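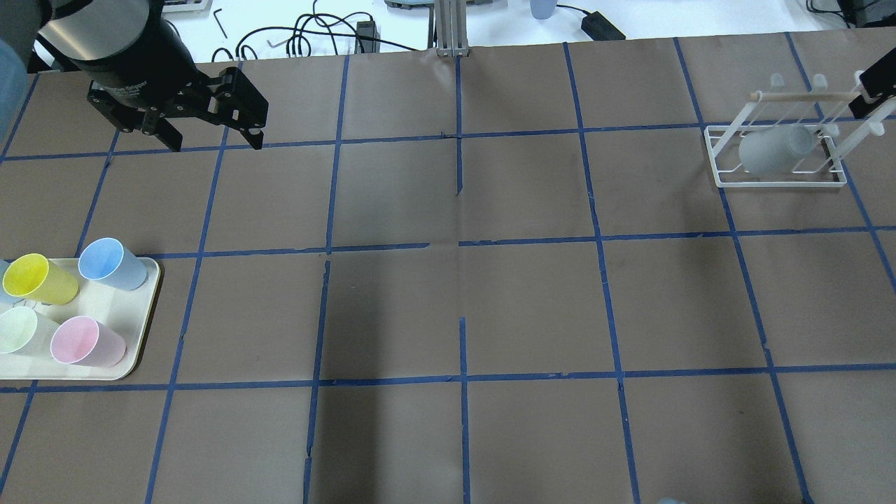

Figure 8.1 Cup-and-rack bench, overhead camera. Cups on the tray at left, rack at upper right, tape grid between.

Chapter 8
Comparing Grippers on a Real Bench

What you need before starting: Chapter 5 (contact and friction), a working arm, a roll of painter's tape. Patience.

Data sheets lie a little. Not on purpose, mostly. A maker quotes grip force on a steel block, square to the pads, fingers brand new. Then you close the same fingers on a thin plastic cup lying on its side and the cup squirms out, or folds. So this chapter is about trials. Same task, same objects, same start positions, change one thing, write down what happened.

The running task is cup to rack. Cups start on a tray, on their sides. The arm picks one, carries it across the paper and lays it in a wire dish rack. Sounds easy. Parts that go wrong: the approach angle, the rim catching a finger, the rack wires getting in the way at the very end.

Two grippers are compared all through the chapter, both parallel-jaw.

Nedent – wide stroke, stiff fingers, slow to close.
Netovby – shorter stroke, softer pads, quick. Pads wear.

The controller is a Daneshvar for both, so any difference you see in the tables should come from the hand and not the loop behind it. Should. Section 8.4 deals with what happens when it dosen't.

8.1 Laying out the bench

Cover the table in plain brown paper. Matte, cheap, easy to replace. Then tape a grid over it in a color the cups don't share, if you can manage that. Ours is blue and we have blue cups, which cost us a afternoon of bad segmentation masks. Learn from it.

The grid does not need to be perfect. Gaps in the tape are fine. Wavy lines are fine. What matters is that a cell has a name and everybody uses the same name, so "tray in B1, rack in D3" means one thing in September and the same thing in spring.

Do not use the tape as a ruler. Calibrate the cameras with a proper target, then treat the grid as a map for people.

8.2 Where to put the cameras

At least two views. One high up that sees the tray and the rack together, one at the wrist that sees what the fingers see. The high view tells you which cup. The wrist view is for the last stretch, when the hand itself blocks the view from above. 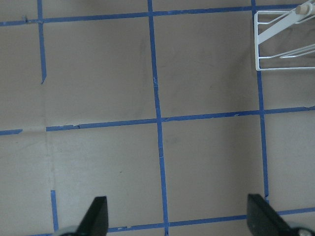 Figure 8.2 Wrist camera, fingers apart over the grid. Rack at upper right.

Check three things in your own wrist view. Both fingertips visible. Space between them clear, with the surface readable through it. Some fixed feature in sight – a tape crossing is good, a corner of the rack is good – so that a loose camera mount shows up early. A mount that slips by a hair will ruin a whole batch and the numbers won't look wrong, just worse.

The Cloreo trials in Section 8.5 ran 900 picks per gripper. Of the first batch, 34 were thrown out for camera shift alone. Log the mount check at the start of every batch.

Exercise before you read on: tape a grid, name the cells, save one still from each camera. Keep both. You will need them for the error tables in 8.3.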